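Point d'avancement pour Nellix, programme Circuits courts du quartier Firlow
Période : depuis le dernier versement, jusqu'à fin août
Rédaction : Meifang Liao, relu en vitesse par Guoqing Xie

Bonjour à tous,

Version courte, la longue suivra avec les annexes comptables. Je reprends l'ordre du tableau que vous nous aviez envoyé, sauf le point transport que j'ai remonté parce que c'est lui qui bloque.

Transport

Toujours pas réglé. Le contrat avec Simix prévoyait deux tournées hebdomadaires, on en a eu une seule pendant presque tout l'été. Les producteurs du plateau ont livré eux-mêmes, avec leurs véhicules, et nous demandent maintenant le remboursement du carburant. Demande légitime à mon avis. Montant à ce stade : 3593 euros, justificatifs reçus pour la plus grande partie, manquent ceux de la dernière quinzaine. Nous proposons de prendre la somme sur la ligne « imprévus », qui n'a pas été touchée. Merci de nous dire si un avenant est nécessaire ou si un simple mail suffit.

Hafþór Hafstein a revu Simix en août. Ils s'engagent à reprendre les deux tournées à la rentrée, engagement oral pour l'instant. On attend l'écrit.

Abonnements

Objectif de 200 foyers abonnés : atteint début août, puis légère baisse avec les départs en vacances. Les suspensions ne sont pas des résiliations, attention en lisant le tableau, la colonne prête à confusion et je n'ai pas eu le temps de la refaire. Le tarif réduit part bien. Le tarif plein moins, surtout côté rue Kang, où les gens nous disent que le retrait ferme trop tôt. On passe la fermeture de 18 h à 19 h 30 dès que le planning le permet. 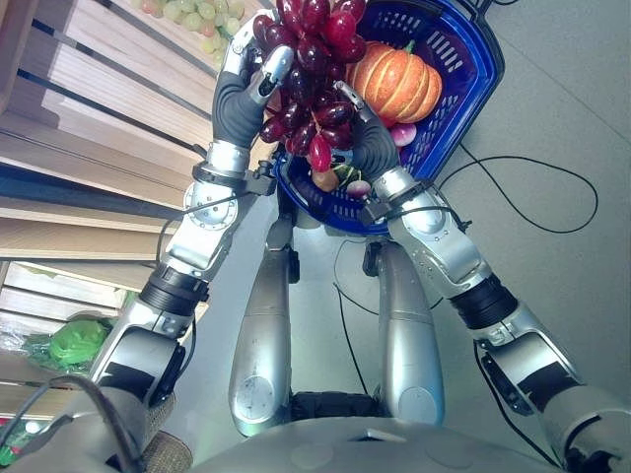
La composition des paniers reste le sujet numéro un dans les retours. Trop de courgettes en juillet (on le savait), pas assez de fruits. Zihan Cao a renégocié avec deux vergers, volumes plus réguliers jusqu'à l'automne, prix au kilo inchangé. Reste la question des fruits abîmés au fond des caisses : les producteurs disent que ça vient du transport, Simix dit que ça vient du conditionnement. Nous n'avons pas tranché. Un contrôle à la réception est en place, feuille à signer par les deux parties, ça a déja calmé les échanges.

Local et froid

La chambre froide est livrée et raccordée. Le retard venait du tableau électrique, pas du fournisseur comme je l'avais écrit dans la note précédente, mea culpa. Facture finale conforme au devis. Le contrat d'entretien reste à signer, deux offres reçues, assez proches. Guoqing penche pour la moins chère, moi pour celle qui intervient le soir.

Les étagères du fond : reportées. Pas urgent.

Ateliers cuisine

20 ateliers prévus sur l'année, on est en avance sur le calendrier. Bonne fréquentation au printemps, faible en été. Zihan Duan souhaite déplacer ceux du matin en fin de journée et ouvrir un créneau parents-enfants. Pas de surcoût, on réutilise la même salle. Les fiches recettes sont en cours de traduction, relecture prévue le mois prochain si la traductrice tient le délai.

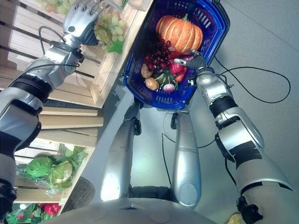 Raisin blanc et cagettes en bois clair.

Budget

Exécution globalement conforme. Trois écarts à signaler : le transport (voir plus haut), l'impression des dépliants, plus chère que prévu car retirage après une erreur d'adresse, et les salaires, en dessous, le poste à mi-temps ayant été pourvu tardivement. Le solde des salaires pourrait couvrir le retirage. À valider par vous.

Ce qu'il nous faut de votre part

- accord sur la ligne imprévus
- accord sur le report salaires / impression
- le modèle de bilan final, celui que nous avons est l'ancien, il y manque l'onglet cofinancements
- une date pour la visite, le matin de préférence, avant 11 h, ensuite c'est la distribution et on ne sera pas disponnibles

Les annexes partent dans un second envoi, le fichier était trop lourd.

Meifang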